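Speaker notes: Timing the seasons without a clock
2019-06-26 | Posted by the Perron Observatory outreach desk

This site uses cookies to remember your settings. Accept | Decline

Slide 1. Title
Leave up while people sit down. State the scope: naked-eye methods only, no telescopes. Total running time 27 minutes plus questions.

Slide 2. The horizon as a scale
Sunrise moves along the horizon during the year. Define azimuth: degrees from north, measured through east. At the Perron site the full swing between solstices is about 60 degrees. Mention that the swing widens with latitude. Do not derive the formula; it is on the handout.

Slide 3. Rate of motion
Fastest at the equinoxes, close to zero at the solstices. Consequence: a horizon marker gives a poor date for a solstice if used directly. Pause here. This point is needed for slide 5.

Slide 4. Gnomon
Vertical rod, level surface. Noon shadow is longest at the winter solstice. Ours was 56 cm tall. Penumbra blurs the shadow tip, so we marked the middle of the blurred zone. Say where the error comes from before showing the table.

Slide 5. Paired dates
Record equal noon shadows before and after the solstice, then take the midpoint. We used 14 pairs, the last one closed in February. Two were dropped for haze. Skip the Vilemis data if running late.

Slide 6. Break
Five minutes. Handouts are by the door. 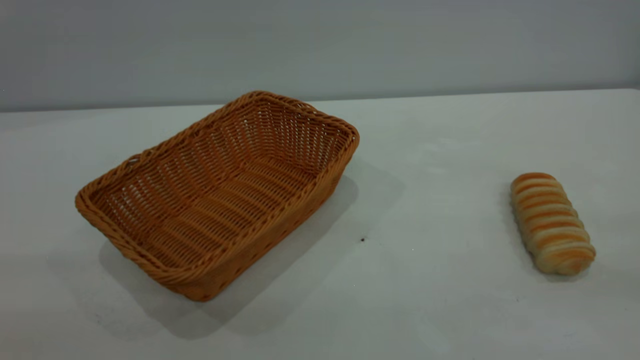
Slide 7. Heliacal rising
First morning a star is visible before sunrise after its period of invisibility. Depends on brightness, extinction and the observer's eyes. Compare Lidis (low, humid) with Drisex (high, dry). Same star, same latitude within a degree, first sighting four days apart.

Slide 8. Questions
Likely one: does precession matter? Over a lifetime, very little for this purpose. Over centuries, yes for stars. Go back to slide 7 if asked about extinction.

Contact | © 2019 Perron Observatory | Back to top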